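Will a Robot Clean Your Room?

22 May 2019

People have been promising us robot helpers for a very long time. So where are they? Your bed still doesn't make itself.

Some machines do help. A dishwasher washes plates, but somebody has to load it. A robot vacuum can cross a floor until it meets a sock.

Clothes are much harder. A cup keeps its shape when you lift it. A shirt flops, twists and bunches up. Your fingers feel that and fix it without any fuss. A robot has to work it out, bit by bit.

At a robot show in Lastport last September, one machine took 23 minutes to fold 2 towels. The crowd clapped anyway.
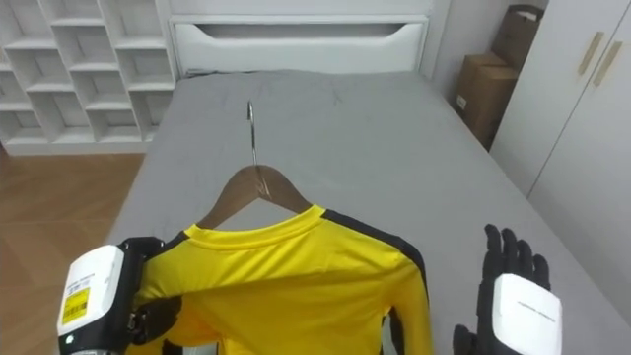

Putting a shirt on a hanger sounds simple too. You hold the collar, slide in one shoulder, then the other — done. For a robot, every one of those steps can go wrong.

Could robots get better at it? Sure. But when an ad says a robot will do all your chores soon, ask how soon, and who picks up the socks first.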